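What happened at the Kistcombe bench, with Ulla Skjelbred

Ulla Skjelbred has maybe twenty minutes before her next call, so we go straight at it. January, the two-arm cell at Kistcombe, the stop that didn't stop.

"It did stop," she says. "Just late. Late is the problem."

The job was dull. One arm holds, the other places, small parts, all day. The Cumevent controller had run 1,183 cycles without a fault and people had gone quiet around it. Then the right arm kept closing after the stop was pressed. Delay in the log: 700 milliseconds. The limit they had set themselves was 200.

"Seven hundred doesn't sound like much. Put your thumb in there and count it."

No one was hurt. A fingertip got bent and a part went across the room, they never did find it.
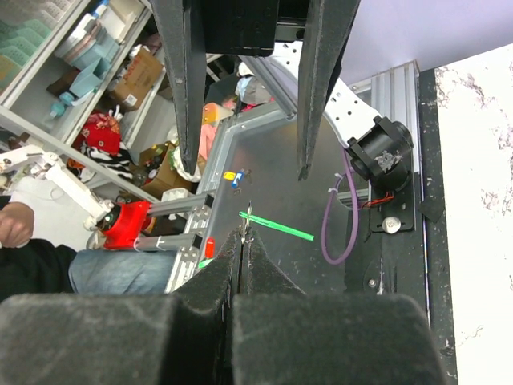

Skjelbred blames the stop signal, or more exactly the route it took. It went through the same queue as the motion commands, so when the queue filled up, the stop waited its turn like everything else. Fine on a quiet bench. Less fine with two grippers working this near each other, tapered fingers coming down from one side and a pair of pointed tips meeting on the other, and someone right up by the table frame. "Look at where the leg is," she says. "Right up to the frame. That's how people are at these things. You design for that person or you dont design."

Ebbe Hägglund, who wrote most of the Cumevent code, doesn't argue. He had seen slow stops before, he says, at cycle 649 and a few after, but they came in under the limit and he let them go.

"I had a graph. The graph was going up. I looked at it and thought, nice, still green." He rubs his face. "So that one's mine."

The fix took an afternoon. Separate line for the stop, hardwired, straight to the motor power, no software in between. The old Stunton relay box came back out of storage for it. Ugly thing. Works.

Cables were the other finding. Skjelbred wants loops kept short near the joints, and she goes on about this for a while. A snag didn't cause the January fault, but it was the first thing everybody suspected and it cost them a morning to rule out.

Would she run the cell at full speed again?

"With Begum's sign-off, yes. Not before." Begum is the safety reviewer and hasn't signed. The speed cap stays on untill then, and the stop gets tested at the start of every shift, both arms, with the time written down on paper.

Hägglund asks if the paper part is really neccessary. She tells him yes and picks up her phone, the call is early.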